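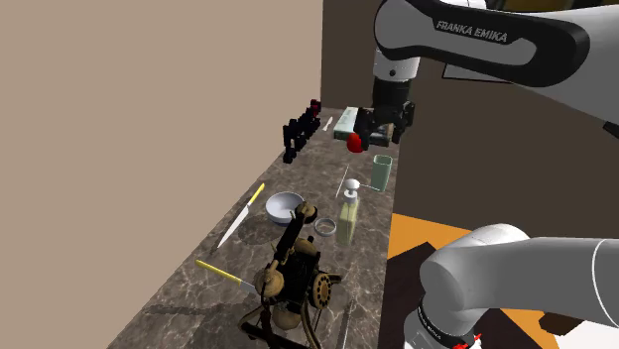
I get asked a lot how I clean the thrift store records I write about, so I'm finally putting it all in one place. I've got 1,898 of them now (mostly country rock and dusty bar-band stuff) and nearly every one came home filthy!

## What you need

- Distilled water, never tap
- A drop of plain dish soap
- Two soft microfiber cloths
- A carbon fiber brush
- A dish rack for drying

## Washing

1. Brush the record dry first. Let it spin on the turntable for a few turns and hold the brush lightly across the grooves, then sweep outward.
2. Mix your drop of soap into 200 ml of the distilled water.
3. Dampen a cloth and wipe in the direction of the grooves, all the way around. Go easy near the label — my copy of a Brayan Rengifo live set has a big brown blotch on side two, and that one's on me.
4. Flip it and do the other side.
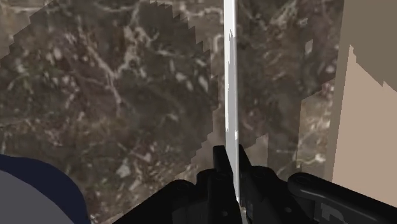 5. Rinse with plain distilled water and the second cloth. Any soap you leave behind ends up on your needle, so I do this step twice.
6. Stand the record in the rack for around 40 minutes. Don't put it near a heater, please!

## Before you play it

Swap the old paper inner sleeve for a fresh one. My friend Ketsara Duangkaew reuses hers and then wonders where the crackle comes from (hi, Ketsara).

Then play side one and listen to the quiet bits. A click that comes around once every turn is usually a scratch, and washing won't fix it. Random crackle often gets better with a second wash, so give it another go before you toss the thing in the dollar box.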